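Snack Box Packing, Bedroom Station — Gallery

Posted 7/29/19 by Raluca Cozma

The page covers the bedroom station from our household packing series. The task is to move small packaged snacks into an open cardboard box that sits on a made bed. It is a plain job on paper, but the surface is soft, the packets are light, and the box has flaps to work around.
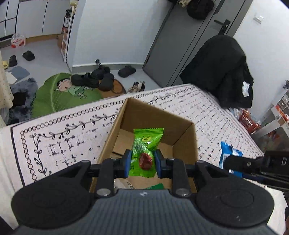
Packets go in one at a time, held by the top seal. A serrated seal gives a flat strip to hold, and the packet then hangs straight down and can be lowered past the flaps without catching. Packets held by the middle tend to fold over the edge of the box.

Notes on the setup

Surface. A mattress gives under load, so an empty box shifts when a flap is pushed. We set the box down first, press once on the base to seat it, and leave it alone after that. A printed sheet is fine for this work. Pull it flat before starting, as a wrinkle under one corner is enough to tilt a small box.

Box. Brown cardboard, flaps up. We tried taping the flaps back at the Voltdale apartment and dropped the idea after two rounds. Standing flaps narrow the opening, but they also stop packets from sliding out onto the bed.

Filler. Crumpled paper at the base. One loose layer is enough. More than that lifts the first packets too high and the later ones will not lie flat.

Packets. Mixed flavors and mixed colors, including dried dates or jujubes in green wrappers. Packets waiting their turn lie on the bed beside the box. Doaa El Fassi, who wrote the packing order for the series, asks that they stay within easy reach and do not overlap.

Floor. Left as the household keeps it. Rugs, slippers, outdoor shoes and bottled water stay where they are unless they block the side of the bed in use. For a bed station, that side should have enough clear floor to stand on. Shoes close to the bed edge are the usual problem — slide them back before starting.

Packing order

Flat packets first, against the long sides. Thicker packets next, in the middle. Anything with a hard corner goes in last, on top, so that it does not press into a soft wrapper. The full list for the series has 171 packets across 8 boxes, and the order is the same for each box.

Closing

Short flaps first, then long flaps. No tape on the bed. Carry the closed box to a table with one hand under the base, and tape it there. If the flaps will not lie flat, take out the top layer and turn the packets so the seals all face the same way. This usually frees enough height.

Related pages

Suvarna kitchen station: dry goods into jars.
Wukodora hallway station: shoes onto a rack, 6 pairs.
Verow laundry station: to be posted in August.

Corrections to the packing order go to Doaa. Questions about the gallery go to Raluca.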